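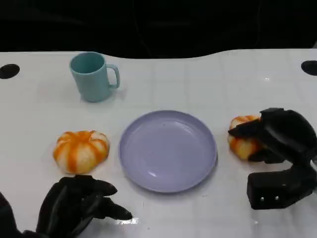

From: Seema Mittal
To: glaze-tech list
Subject: Re: Crazing on pale glazes, dinner plates only
Time: 4:10 PM

Shaohua Xue wrote:

> We have had the same result in the last two firings. Mugs come out clean.
> The flat ware from the same bucket shows fine crazing within a day or so,
> mostly toward the center. Clay is the Stullville white stoneware, glaze is
> the pale base with 2 percent stain. Kiln is the big Kivlow front loader,
> bottom shelves for plates, top for mugs. I have already tried a slower
> cool from the top temperature and saw no change. Is it application
> thickness, or should I be looking at the recipe?

Shaohua,

Probably both, but check thickness first, as it costs nothing.

Plates are usually dipped flat or poured, and the glaze pools in the well. A mug drains while you hold it. If you are dipping both for the same count, the plate will carry a heavier coat in the middle, and a glaze that is only slightly too high in expansion for the body will hold at one thickness and craze at the next. Break a reject across the center and measure the layer with a loupe. Do the same with a mug wall. If the plate is much thicker, thin the bucket and repeat before you touch the recipe.

Second, look at where the plates sit. In most front loaders I have used, the bottom runs cooler than the controller says. An underfired body has less of the silica and flux worked into the glass, and its fit with the glaze shifts. Put witness cones on every shelf, front and back. The controller readout only tells you about the spot where the thermocouple is. Hannelore Kröger posted a shelf map for her Kivlow last July and the spread was a full cone between top and bottom. It is in the archive under "Kivlow uneven."

On slow cooling: it will not fix a mismatch in expansion. It can delay the point at which you see the lines, and that is worse for anyone selling the ware. Test with a boil and ice cycle, 4 rounds, then ink the surface and wipe it. Shelf time alone is not a test.

If thickness and cones both check out, then go to the recipe. Add silica in small steps and drop the feldspar by the same weight. Keep the stain constant. A lavender or teal stain at 2 percent should not move expansion enough to matter, but some of the pinks and purples lose color when the zinc or magnesia is high, so run a color tile beside each line test. Silica should be the fine grade. I had a batch of the coarse stuff from Ahuja that did not melt in fully and gave me a dull surface, and I blamed the firing for two months.

Imke Kasten asked off list whether switching to the Wukis body would be simpler. It might be. It is a tighter body and more forgiving with high-sodium glazes, but shrinkage is different and you would have to remake your plate molds.

Please post the cone readings by shelf when you have them, along with the specific gravity of the bucket.

Seema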